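Household Economics, Session 2: Shopping Lists and Other Fiction
Notes by Obaidul Dewan, 19 December 2022

Last session we compared what people say they buy with what the till receipts say they buy. The gap was wide enough to park in. For those who missed it, the Larngate diary study asked 200 households to write down their food spending for a month. Bread and milk were reported very well. Chocolate, going by the diaries, had gone out of fashion.

Two terms you need for the exercise. A planned purchase is on the list before you leave home. An impulse purchase is everything else, including the thing you "were going to get anyway." Please stop arguing with me about this in the margins of your homework.
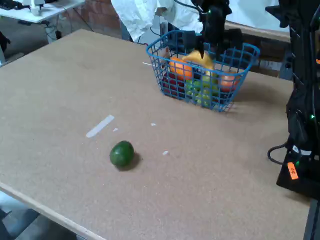

Fig. 1. Fruit in a blue basket.

Fruit is awkward for our purposes. People buy it with good intentions, log it as eaten, and throw part of it out the week after. In the Larngate diaries it was entered 1,132 times. Waste was entered 50 times, mostly by one household in Sedgwick that I would like to meet.

When you code your own diary, put fruit under "planned" only if the list names the kind. "Fruit" on its own counts as a wish.

For next time: keep your receipts for a week, code them before you look at your list, and bring both. Read the Holtach chapter up to the section on coupons. The coupon section is long and the author clearly enjoyed it more than you will.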